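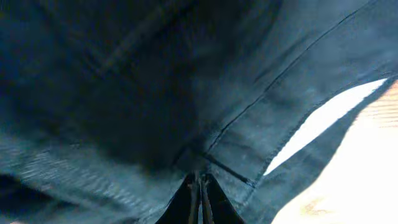

La pinza de la celda Drivis – puesta a punto de julio

¡Por fin le toca página propia! En el taller la llamamos Fang y lleva 1.322 ciclos desde el último ajuste, así que el domingo me puse con ella.

Los dos dedos negros, pellizcando tela azul. Yo miro sobre todo dónde se juntan las puntas – si una llega antes que la otra, toca recentrar (llave del 11 y paciencia).

Las costuras me traen frita, por el grosor. Bajé el cierre de 800 a 615 en el panel y lo dejé apuntado en la hoja de Barkmont. Las almohadillas, para la próxima.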